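Kuswood Chore Readiness Set, data card and README

Version: second public release
Last updated: 20/07/2020

Summary

Kuswood is a set of recorded robot trials on small jobs taken from the home and the shop floor. We put it together to get a fair answer to a question people keep asking us: can a machine do this yet? For most of the jobs in the set, the answer is "sometimes, if you set things up for it." The release has 873 trials in total. Each trial has video, arm joint readings, a written instruction, and a pass or fail label.

The set is meant for people who work on robot control, on language instructions for robots, or on ways of scoring long tasks. It is a poor choice for training a system that will run near people. There are no people in the work area in any trial, and nothing in the labels deals with safety.

What is in the release

The trials are split into three groups.

Tidy: moving and sorting small objects on a flat surface. 322 trials. Plain blocks stand in for things like cups, bottle caps and loose parts. All of these use the board cell at Briston.

Shop: picking parts from a tray, placing them in a fixture, and sliding finished parts to an outfeed area. 300 trials, recorded on the Dondar bench.

Home: wiping a counter, closing a drawer, folding a small towel, putting a lid on a container. The rest of the trials. These took by far the longest to record and have the lowest pass rate, and the towel is the main cause of that.

Folder layout

tidy/, shop/ and home/ each hold one folder per trial. Inside a trial folder you will find:

video.mp4, from the fixed camera
joints.csv, one row per time step, angles in radians
instruction.txt, one line of plain English
label.json, with the pass or fail result, the reason for a fail, and the number of times the operator stepped in

Trial folders are numbered in the order they were recorded. Gaps in the numbers are trials we pulled because the clock on the camera machine had drifted. Please don't renumber them, as the split files point to the folder names.

How trials were labeled

A trial passes if the end state matches the instruction and no operator input was needed after the start. If an operator had to touch anything, the trial is a fail, even if the job got done. Some users of the first release found this harsh. We kept it. A dish-loading machine that needs someone standing next to it has not saved anyone much time, and we wanted the number to say so.

Fail reasons come from a fixed list: missed contact, wrong object, object fell over, object left the work area, arm stopped itself, timed out, and other. "Other" was used too freely in the early Home trials. We went back over those and moved most of them to a proper reason, but a few could not be settled from the video.

Two people labeled each trial. When they did not agree, a third person watched the video and made the call. Both first labels are kept in label.json under "raw".

What we take from it

Pushing and sliding on a flat board is close to being a solved job when the objects are rigid and the light is even. It gets worse fast when objects stand close together. An instruction like "move the green star away from the blue cube" tends to go well. "Separate the green cylinder from the blocks beside it" does not, as the tool often catches a neighbor on the way in.

Shop tasks look good on paper, but read the instruction files before quoting the pass rate. The parts always start in the same tray, in the same pose. Turn the tray a little and the results drop. We recorded 153 of the Shop trials with the tray turned on purpose and they are marked "shifted" in label.json. Report the two parts separately.

Home tasks are not ready. Drawers are fine. Lids are hit and miss. Cloth is still a long way off, at least with the arms we had. We would not tell anyone planning a laundry service to wait for this.

The Tidy cell

The cell uses a flat wooden board bolted to a perforated work table. The arm carries a single rod and has no fingers, so everything in this group is done by pushing. Blocks come in several shapes and four colors, and instructions name them by color and shape. A square printed marker on the table is used to line up the camera view with the arm's own coordinates. If you build a copy of the cell, keep the marker flat and don't let it get covered.

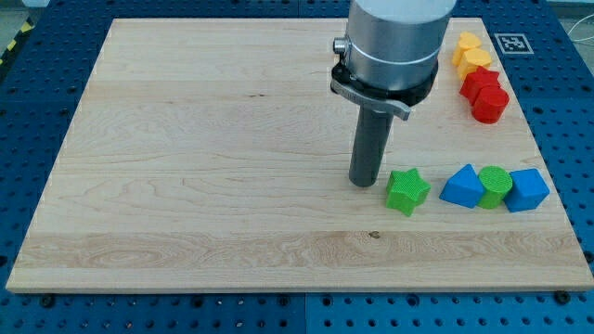
Figure 1. Tidy cell with eight blocks on the right side of the board and the rod tool near the green star.

The board is real wood with a strong grain. We mention it as some simple color filters pick up the darker bands as objects. Masking by the block colors works better than subtracting a blank board.

Known problems

Yellow blocks can wash out in the video when they are near the far edge of the board. Shape is hard to read there, even for a person.

The joint log in a small number of Shop trials starts a moment after the video. The offset is given in label.json as "start_lag".

Instructions were written by a small group and sound alike. There is very little slang and hardly any spelling mistakes. A model that does well on them may not do well on what people really say in a kitchen.

All Home trials were done in one room, with one counter and one set of drawers.

Suggested use

Use the split files in splits/ and report pass rates per group. Please avoid giving one number for the full set, since an easy group will hide a hard one. If you tune on the Tidy group, say so.

The scoring script, score.py, takes a results file and prints a table. It needs Python 3 and nothing else. Bouchard, the older scoring tool from the first release, still runs but counts timeouts as missing trials and gives higher numbers. Don't mix the two in one table.

Planned changes

A third release is planned for September. It should add a second room to the Home group and a larger pool of people writing instructions. We also hope to add a two-finger gripper to the Tidy cell, with the same blocks, so that pushing and picking can be compared on the same layouts.

License and contact

Data and labels may be used for research and teaching. For other uses, open an issue first. Bug reports should include the group name and the trial folder number.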